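# Duas semanas com o kit de bancada da Rallero

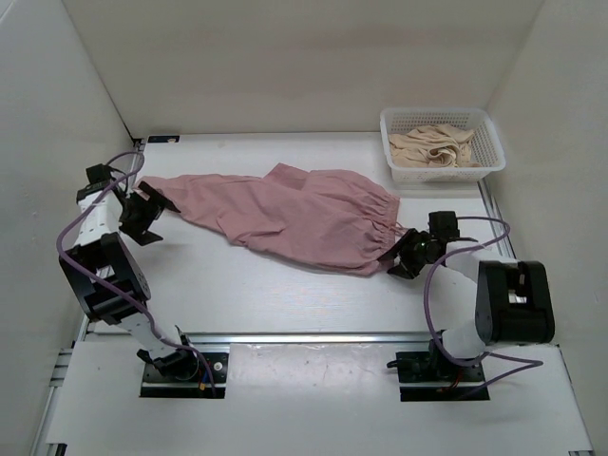

Aluguei o kit de dois braços da Rallero em julho, para decidir se vale a pena comprar. O pacote traz os braços, as garras, o software de ensino e um curso curto por videochamada. A cabine é à parte, e eu montei a minha com painéis lisos cinza-claros e perfis de alumínio. Comecei pela roupa porque é o que tenho mais à mão na lavanderia e porque o pessoal da Rallero fala muito de tecido no material de venda. As calças cor-de-rosa são uma peça chata de trabalhar: tecido fino, elástico franzido na cintura, e qualquer dobra no meio levanta uma aba que confunde o passo seguinte. A garra da direita pega pela cintura, a da esquerda vai para a ponta das pernas. O cesto branco fica no canto do fundo.

Primeiro, a montagem. As bases são chapas pretas que entram em recortes na plataforma da frente. Quem for fazer a própria bancada deve pedir o desenho dos recortes antes de cortar o painel. O meu veio num PDF com as medidas de uma versão anterior e tive de alargar um dos lados com lima. Perdi uma tarde nisso. O suporte respondeu no mesmo dia e mandou o arquivo certo, mas o arquivo certo devia ter vindo na caixa.

Os cabos roxos que vão das garras até a base são compridos e fazem uma volta larga por fora do braço. No começo achei exagerado e prendi um deles com abraçadeira, mais curto. Na primeira rotação maior do punho o braço parou com erro de esforço. Soltei a abraçadeira e o erro não voltou. O manual fala disso na página 40, num parágrafo que eu tinha pulado.

O ensino é por demonstração. Você conduz os braços, o programa grava, e depois de um certo número de repetições ele tenta sozinho. Para estender uma calça gravei 20 demonstrações, como o curso recomenda. Foi pouco. Com toalha de rosto teria chegado, imagino, mas calça chega à mesa torcida de um jeito diferente cada vez. Fui gravando mais ao longo da primeira semana, sempre de manhã, e o resultado melhorou bastante quando passei a incluir os casos ruins: perna virada do avesso, cordão preso por baixo, cintura dobrada para dentro.

Quem me deu essa dica foi o Wojciech Grabowska, que atende os clientes da Rallero por aqui. Eu vinha arrumando a peça antes de cada gravação, e ele pediu que eu simplesmente jogasse a calça na mesa. Fiquei mais lento nas gravações e o programa ficou melhor.

Ao fim das duas semanas, o contador do software marcava 1347 ciclos de garra, somando os dois lados. As pontas dos dedos não mostram desgaste que eu consiga ver. A mesa branca ganhou uns riscos leves, nada grave, mas eu escolheria um painel mais duro da próxima vez.

O que funcionou bem:

- Pegar a cintura franzida. O elástico dá volume e os dedos fecham sem precisar de muita precisão.
- A luz verde na garra. Parece detalhe, mas dá para saber de longe se ela está ativa.
- O botão de retomar. Depois de uma parada, o programa volta do último ponto e não do zero.

O que não funcionou:

- Tecido fino encostado na mesa. A garra desce, fecha e às vezes volta sem nada. Baixar a altura em um milímetro ajuda numa peça e atrapalha na outra.
- A aba que se forma no meio. O programa tenta alisar puxando as pontas e em muitos casos isso só a empurra para o lado.
- A tradução dos menus. Há uma tela inteira de calibração em que "zero" e "limite" estão trocados. Avisei.

Sobre tempo: a melhor tentativa, de calça amassada até calça estendida, levou 9 vezes o que eu levo com as mãos. Não é um número que me assuste nesta fase, só que também não serve para uma lavanderia com fila na porta. A Rallero promete uma atualização de velocidade, sem data.

Cheguei a pedir orçamento à Wonar, que vende um kit parecido. Sai mais em conta, mas vem com um braço só, e para roupa eu não vejo como – uma peça mole precisa ser segura de um lado enquanto se puxa do outro.

Por enquanto renovei o aluguel por mais um mês e não comprei. Quero testar camisetas e fronhas, que são a maior parte do que passa por aqui, e ver se as gravações das calças servem para alguma coisa nas outras peças. O suporte diz que sim, em parte. Também vou refazer a plataforma da frente com os recortes na medida certa, porque a base que limei ficou com uma folga pequena e eu não confio nela para cargas maiores, tipo toalha de banho molhada.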